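Sorting and Nesting Plastic Tableware on a Green Cloth

Bright plastic dishes are such a cheerful thing to own, and such a pain to store! I love mine, but they used to slide all over the cupboard until I started sorting them on the table first. You need a cloth, a free tabletop and five minutes on a Sunday.

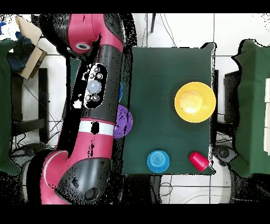
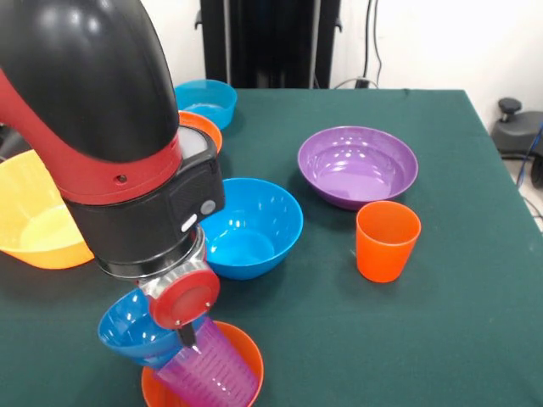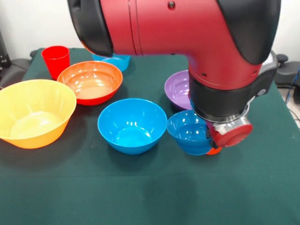
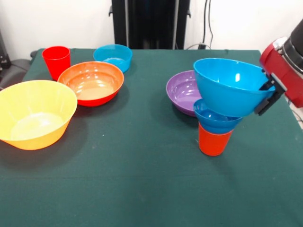

Plastic tableware on the dark green cloth, with a yellow bowl in every view.

Step 1. Spread the cloth
Use a plain, dark one. Colors pop against it, and the bowls don't skate around the way they do on a bare table. Mine is from Turilness and it washes beautifully.

Step 2. Put everything out
Yes, everything, even the odd cup from the back of the shelf. Give each piece a little space so you can see its rim.

Step 3. Start with the biggest bowl
Set it at one side, right way up. This is your anchor! Medium bowls go next to it, then the small ones.

Step 4. Nest by rim, then by depth
Try a wide, shallow bowl first and lower a narrower one into it. If it wobbles or sticks, lift it out and swap. I keep stacks to 6 pieces at most, or nearly 80 mm high for the low shelf (measure yours).

Step 5. Cups and small tools
Stand cups upright in a row, or slip one inside another if they taper. A measuring cup can live in a bowl you use for baking. Funnels are awkward, so I lay mine on its side in the top bowl and call it good.

Step 6. Into the cupboard
Carry one stack at a time, heaviest first. The Urio shelf liner I cut down to 200 mm strips keeps the bottom bowl from creeping forward.

Got a mixed set with lids? Keep those in a separate stack and have fun with the color order!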